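4.2 Was beim Einräumen schiefging

Eigentlich wollten wir in diesem Abschnitt nur kurz die Erfolgsquoten nachreichen, aber dann kam der Montag, an dem unser Zateo-Arm einen Schwamm nicht mehr losließ (und den Drahtkorb gleich mit anhob!). Von 735 Durchläufen an der Spüle in Laltholm haben wir 173 als Fehler gewertet, und ich gebe zu, dass mich die Zahl erst einmal ziemlich getroffen hat.
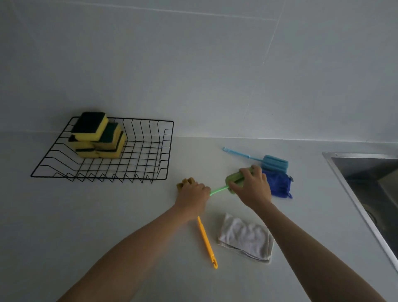
Am meisten Ärger machte die Kraftschwelle im Greifer. Trikero, unsere Steuerung, schließt die Finger so lange, bis ein Widerstand gemeldet wird, und Schaumstoff meldet eben lange gar nichts. Bei den menschlichen Vorführungen fällt das überhaupt nicht auf: Die rechte Hand umschließt den zylindrischen Schwammkopf der grünen Flaschenbürste, die linke hält eine gelbe, und kein Mensch denkt dabei über Newton nach. Der Arm dagegen drückte weiter, und in 12 Fällen griff erst der Not-Halt.

Abb. 4: Vorführung von Hand, Sortieren von Schwämmen und Bürsten neben dem Becken.

Dazu kam noch der Korb selbst. Wenn ein Finger zwischen zwei Drähte geriet, hielt Trikero den Draht für den Schwamm und zog munter los. Wir haben die Schwelle danach gesenkt und einen Zeitabbruch eingebaut, ganz glücklich bin ich damit aber noch nicht.
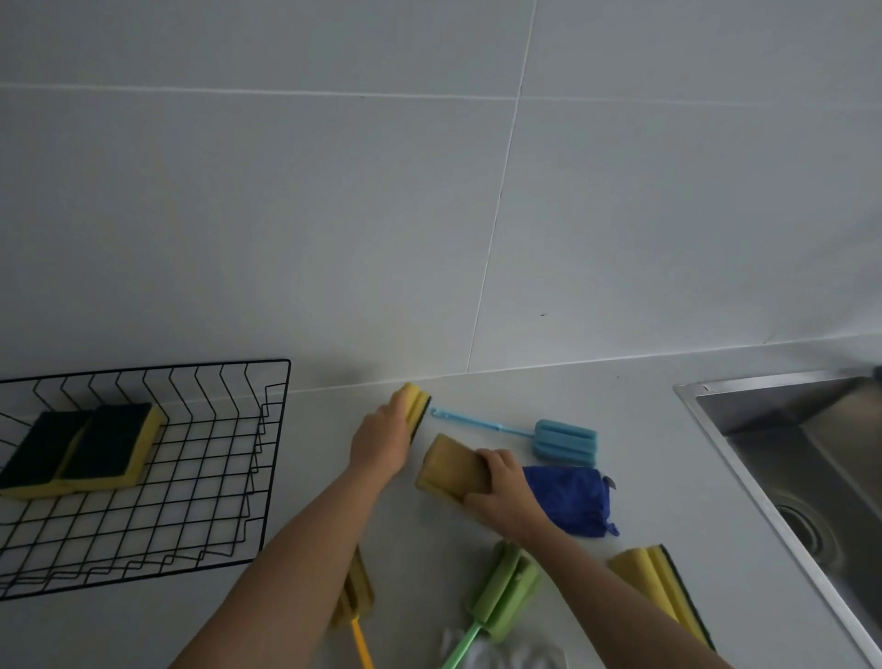 Malabanan wandte beim Gegenlesen ein, ein Zeitabbruch verdecke den Fehler bloß, man müsse den Fingerweg mitmessen und bei zu starkem Zusammendrücken sofort öffnen. Da ist was dran! Der Wegsensor liegt schon bereit, nur fehlt uns bisher die Kalibrierung für nasse Schwämme, die sich ganz anders verhalten als trockene.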